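Support > Community > Grippers and End Effectors

Reading time: 2 minutes

Filed under: Evaluation, Parallel Grippers

Comparing two grippers on a bin-placing task: which objects should be kept?

Kálmán Szilágyi

Our laboratory is evaluating the Curkine and Culta grippers on the same arm. Each is to complete 100 placements into a shallow bin. The Curkine performs consistently on the cube and less consistently on the rounded objects. Before the Culta is mounted, we would like advice on whether the present object set permits a fair comparison.

The current layout uses a green cube, a yellow pear and a white bin with handle slots, on a matte gray tabletop.

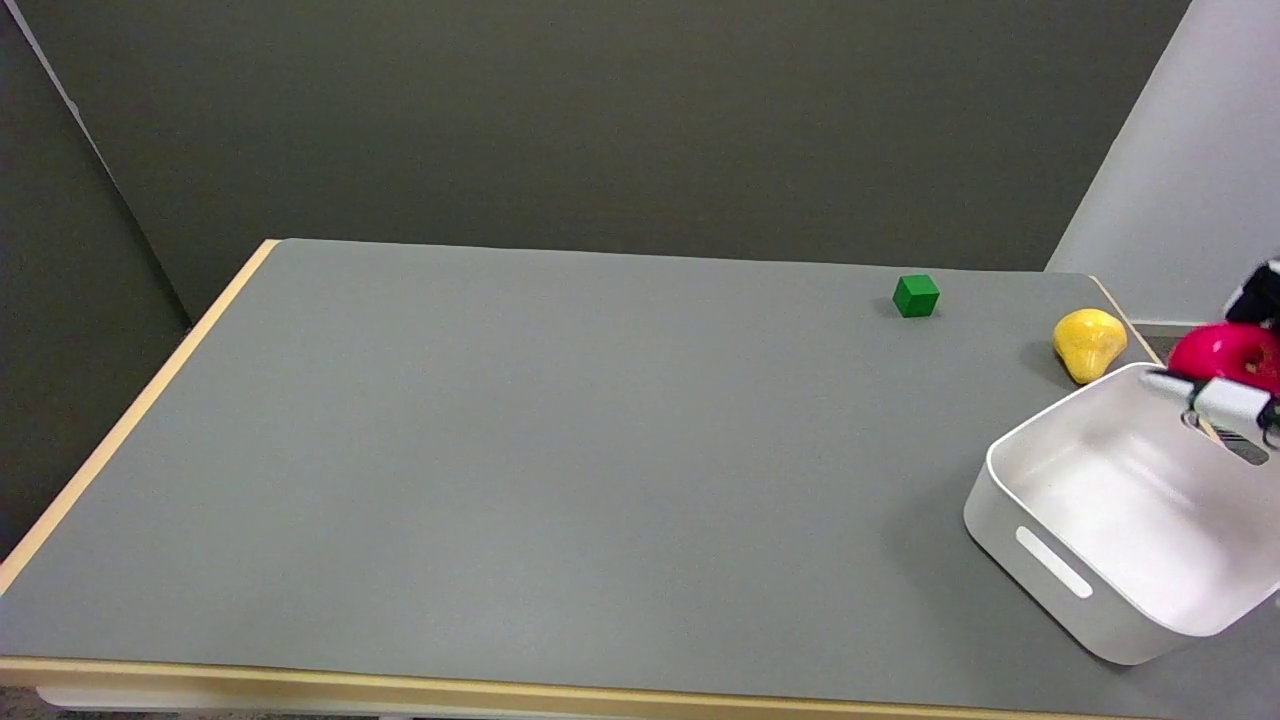
Replies

Watkins Test Desk, Rurville

The set is acceptable, but the results should be reported separately for each object. A single success rate will conceal the difference you describe. We also recommend that the pear be started in several orientations, recorded in advance, and that both grippers be given the same list. In our own trials, 15 attempts per orientation were sufficient to show a clear preference, and 80 in total were completed in about a day.

Please confirm that the closing force is matched. Default settings differ between controllers.

Botond Boros

I would examine the bin first. Wide fingers can touch the rim on release, and this may be logged as a failed grasp when the grasp itself was sound. Use a separate code for rim contact. The head camera view should also be checked for moments when the wrist housing hides the object.

We never changed the cube and ran 500 cycles with it.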